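Trisness Community Kitchen
Progress report to the Fitzsimmons Fund, 7 February 2025

1. Spending so far
We have spent £2,340 of the £3,000 grant. Most of it went on tutor fees and hall hire at Dorport, with the rest on ingredients and printing. The hall put its rates up in the autumn, so hire came out higher than we had budgeted. 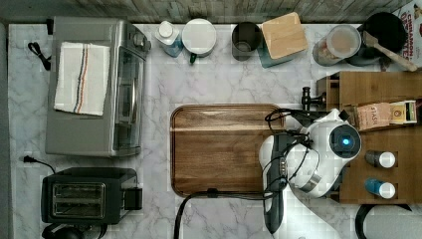

The balance will cover the spring sessions. We do not expect to ask for more this year.

2. Sessions and attendance
The low-cost cooking course has had 124 bookings across Dorport and Tirside. Tirside was slow to fill — the bus times changed and the evening group lost people. Valentin Texier moved it to late morning and numbers have picked up. Two families asked for recipes that need no hob, and these have gone into the handout: cheese on toast with leeks, baked eggs, and a small tray of roast roots.
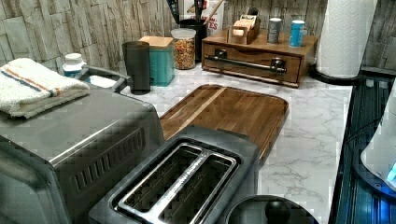
Toaster and toaster oven on the worktop.

3. Still to do
— Finish the recipe booklet. The text is with the printer and we are waiting for a proof.
— Agree the hall dates up to June. Dorport has confirmed, Tirside has not.
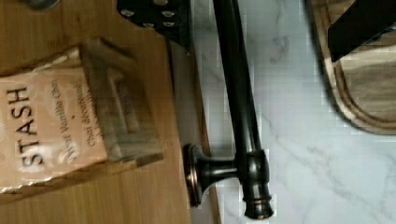

— Send out the feedback forms. The last set was too long and few came back, so we have cut it to one side of paper.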